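Front of House and Venue Attendants (casual and part-time)
Sleiman Hall, Prisadska Street

Umero Venues invites applications from suitably qualified persons for the position of Venue Attendant at Sleiman Hall. Successful applicants will join the team responsible for preparing the hall for meetings, exhibitions, community classes and private functions, and for returning it to order at the close of each booking.

The hall is a large open space on two levels, with a mezzanine behind a black metal railing. It seats 172 at floor level in theatre style, or 106 at tables. Attendants are expected to become familiar with both arrangements, and with the lighting and access requirements of each level.
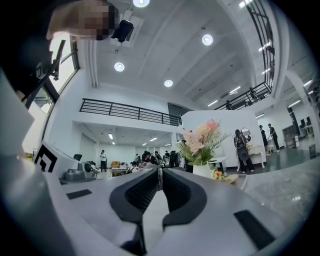 Duties include setting out and stacking furniture, greeting hirers and showing them the exits and amenities, keeping the floor and mezzanine clear of obstructions, and completing the closing checklist. Attendants also record any damage in the venue log and report faults with lights, windows or railings to the Duty Manager before leaving the building.

Applicants must be able to lift and carry up to 15 kilograms and be available for evening work. A current first aid certificate is desirable. Previous experience in a theatre, library, community centre or similar venue will be favourably regarded, but training is provided and applications from school leavers are welcome.

Hours are rostered fortnightly, to a maximum of 30 per week. Wages are paid in accordance with the relevant award, with penalty rates for late finishes. Two part-time positions and a small number of casual positions are available.

Applications should consist of a résumé, the names of two referees and a covering letter of no more than one page, addressed to Ruba Ghanem, Venue Operations. Enquiries regarding the duties of the position may be directed to the Duty Manager, Tarek Chamoun, during office hours.

Applications close May 4, 2019. Late applications will not be considered. Shortlisted applicants will be invited to an interview and a short tour of the hall.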